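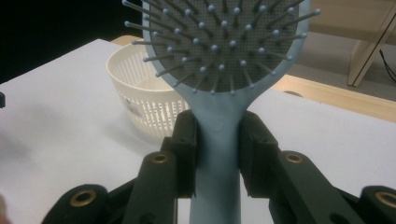 Most of the hairbrushes that come through the door at Noldale have spent years at the bottom of somebody's gym bag, and Li-hua Hsu is fond of every one of them. She runs the evening grooming-and-tidying class there, which started as a favor to a neighbor and now has a waiting list. When we sat down over tea, she wanted to begin with brushes, and I was happy to let her. "People think a brush is a brush," she told me. "But take a light blue paddle brush with a cushion pad and little ball tips on the pins. You have to clean down between the pins, and you have to be nice to the pad while you do it." She uses an old toothbrush and a drop of shampoo, and she never soaks the whole thing, because water gets in under the cushion and stays there for days.

She came to all this sideways. For years she kept the books at Skirusura, a small hair salon with 2 chairs and a back room nobody could walk through. One December, when business was slow, she emptied that back room onto the floor, and by her own count there were 289 brushes and combs in the pile. "I sat down right there and laughed," she said. "Then I made a pot of coffee, and then I got to work!"

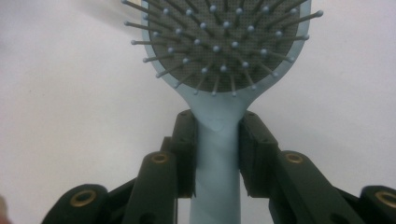
How often should an ordinary person clean a hairbrush?

"Pull the hair out every week and wash it once a month," she said. "If you use a lot of spray, do it every other week. And let it dry face down on a towel overnight, please, before you put it away."

Where to put it away is the part she can talk about until the tea goes cold. Drawers are her great enemy, especially deep ones, where the brush slides to the back and the hair ties follow it. She likes a small plastic basket with openings in the sides, set out where your hand already goes in the morning. Her student Henk Vanhove, who is 51 and had never owned a basket of any kind, now keeps one by his bathroom mirror and another by the front door for his keys and gloves.
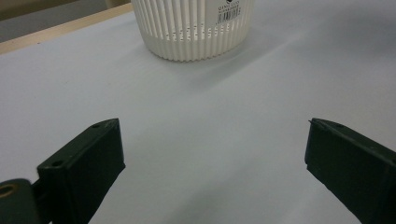 The basket needn't be anything fancy, she went on, and it shouldn't be big. A big one fills up with receipts and half-used lotion before the month is out. Hers is about the width of a dinner plate, and when something new goes in, something old has to come out. She wipes it with a damp cloth whenever she washes the brushes (same towel, same evening), and she likes to do the sorting on a clear table with a pale sheet spread over it, so the stray pins and clips show up.
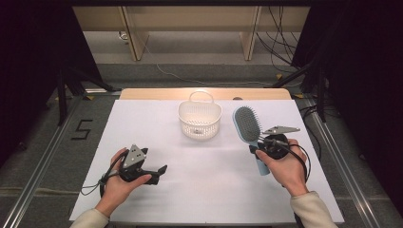

"You put the basket in the middle and you pick things up one at a time," she said. "Do I use this? Does it go in? That's the whole lesson, really, and people pay me for it." She laughed at that, poured me another cup, and started telling me about her sister's kitchen, where the spatulas are next.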